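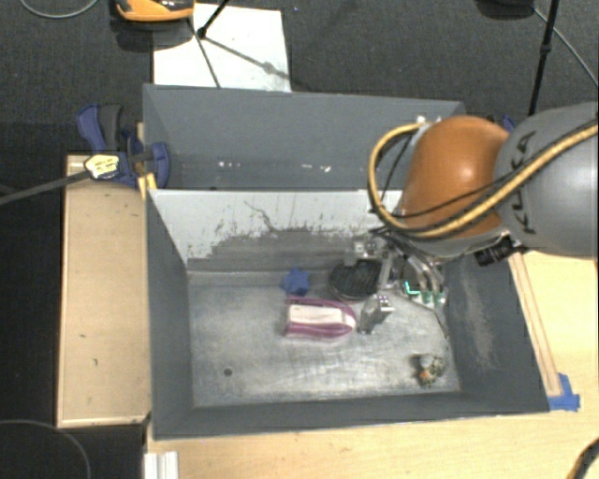 Divided bin, front compartment in use. Four items on the metal floor.

Home | Gallery | Workshop | Storage | Notes | Contact

Storage bins, sheet 6: the large grey divided bin

Notes by Stefaniia Tkachuk, Erkville

This sheet covers the grey bin listed as 551 in the Inelau stores register. It is one of 5 bins of the same pattern. The others are on the earlier sheets, and the Jacobs trays have a section of their own. Bin 551 is used for mixed small goods of different outlines, placed without liners or inserts.

Layout. A single divider panel separates a narrow rear compartment from a larger front one. The split is deliberately uneven. Long items go in the front and lie flat. The rear is reserved for returns and is not used for sorting.

Divider. The upper part of the panel is still bright. Paint on the lower part is worn, with a ragged dark grey area and flaking at the edges. There is also a thin dark line down the face near the middle. Both are entered as surface wear. Repainting is down for November, using the Tranberg grey if the stores still have a tin.

Floor. Metallic finish, scuffed. Scuffs are not repaired unless an edge can be felt with a fingertip.

Contents. The largest item is long, purple and white, with one flat end and one tapered end. It lies across the middle of the compartment. A small blue star with short, blunt points sits by the flat end. A black round object is in the same compartment. Items of this kind are entered under 3361 (assorted, unboxed) and do not get separate numbers.

Cleaning. Empty both compartments first. Wipe the floor with a damp cloth, then dry it. Do not scrub the lower part of the divider until it has been repainted, as the flakes end up in the corners and have to be picked out with tape.

Measurements for all bins are on the last sheet. Corrections to the register number or the wear entry should go to the Erkville stores desk, quoting the sheet number.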